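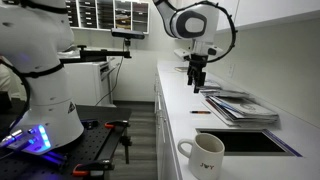
Attachment 1: White arm with camera bracket, blue LEDs at the base.

Support > Tabletop > Emari > Orders and Missing Parts > Ticket 359

We use cookies to keep you signed in and to remember your cart. Accept all | Manage settings

Ticket 359
Subject: Wrong cards in Emari deluxe box, second request
Product: Emari: The Lockwood Gate, deluxe edition
Opened by: Kamol Boonchu
Opened: April 8, 2022
Status: Waiting on customer

Kamol Boonchu wrote:
My box came with the old Prorcombe faction cards. The rulebook says the Prorcombe captain costs 80 points and the card says 146. I doubt that's a balance change. I reported this in January and was told to "check the latest FAQ," which I did, and it doesn't mention the captain at all. Please don't send me the FAQ again.

Vandis Support wrote:
Thanks for getting in touch, and sorry for the wait. Could you check the small print at the bottom of the captain card? The deluxe cards have a gate symbol there. The retail cards have a plain circle. Also, have you downloaded the latest FAQ?

Kamol Boonchu wrote:
Plain circle on every Prorcombe card. The other factions all have the gate. So I have a deluxe box with one retail deck in it, sealed in its own wrap, and I'm supposed to believe it's the only one out of a run of 3,000? I've seen two other people on the forum with the same thing.
And yes, I downloaded the FAQ. Same file as before, new cover.

Vandis Support wrote:
We have no record of a packing error with this run. It may be a one-off. We can send a replacement Prorcombe deck, or store credit if you prefer. In the meantime the rulebook value is the right one, so please play the captain at 80.

Kamol Boonchu wrote:
The deck, please. Store credit doesn't help when the deck isn't sold separately – I looked. Does the replacement come from the same stock as the one I already have? If so, could a person open it and look for the gate before it goes in the mail? I'd also like to know if the scout's "hold ground" rule is the card version or the rulebook version, as they don't agree either.

Vandis Support wrote:
We've asked the warehouse to check the symbol before shipping. The scout question has gone to the rules team. Please confirm your mailing address so we can send the deck.

Kamol Boonchu wrote:
Address is the same as on the order. Leave this open until the deck is here and I've read the cards myself. Last time it was marked as solved the same afternoon.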